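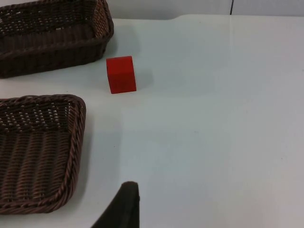 3 min read

Wokitz Save Converter

Wokitz converts save files between the two releases of Gillon, the original and the later reissue. The reissue stores progress in a different layout and does not read the old files. Wokitz reads an old save, rewrites it in the new layout, and leaves the source file untouched.

Last updated: March 14, 2019

Status

Usable for single-player saves. Co-op saves are read but not written. The command-line options may still change before the April release.

What is converted

Story progress, inventory, map markers and difficulty setting are carried over in full. Play time is carried over and rounded down to the minute. Photo mode captures are skipped. Key bindings are skipped too, as the reissue keeps them in a separate settings file.

Side missions need a note. The original game tracks 66 of them by position in a list. The reissue tracks them by name. Wokitz uses a lookup table, missions.txt, to match the two. If a mission is marked as started but not finished in the old save, it is written as not started. The reissue rejects partial mission states that it did not create itself.

Requirements

Python 3 and no other packages. The converter has been run on Windows and Linux. It has not been run on a Mac.

Usage

wokitz convert old.sav new.sav

wokitz check new.sav

The check command reads the new file back and compares its checksum with the stored one. Run it before copying the file into the save folder. Turn off cloud sync first, or the launcher may replace the converted file with its own copy.

Options

--slot N: target slot, 1 to 3. Default is 1.
--keep-name: keep the profile name from the old save.
--verbose: print each field as it is written.

Known issues

Inventories with more than 1,000 items are cut at that number. This is a limit of the new layout.

Saves made with the Markik mod load correctly, but modded outfits show as the default outfit — the save itself is not damaged.

Saves from the Yen demo use an earlier header and stop with error 3. Load the demo save in the full version of the original game, save once, then convert the result.

Reporting problems

Open an issue and attach the old save, the output of --verbose, and the version number shown on the title screen. Do not attach the converted file alone. Reports without the old save are closed.

License

MIT. Game files are not included.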